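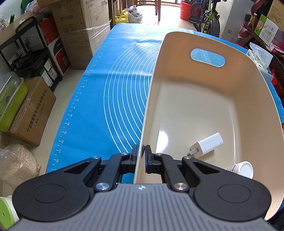
A charger plug and a small white bottle in a cream-colored plastic tub.

Home Opinion Culture Money Letters Subscribe

The new decluttering plans want a number from you. Moritari, the one my sister-in-law swears by, says a calm household owns 211 things per adult. Fotlow is stricter and charges 15 dollars a month to nag you about it. I signed up for both in May, and I remain unconvinced.

What is a thing? A pair of socks is one, according to Moritari, but a deck of cards is also one, and so is a drawer of spare cables if you label the drawer. By that rule I could label the garage and be done by lunch.

I got down to 230 and stopped. The last round had cost me a cake pan and a good flashlight, and I bought both again within weeks — at full price. The app counted the second flashlight as a "setback."

My grandmother kept everything in three closets and could find any of it in the dark. She would have been a failure on Fotlow. I doubt she'd have noticed.

If your hallway is blocked, clear your hallway. I don't see why anybody needs a subscription for that, and mine runs out next month.

Ourania Psarras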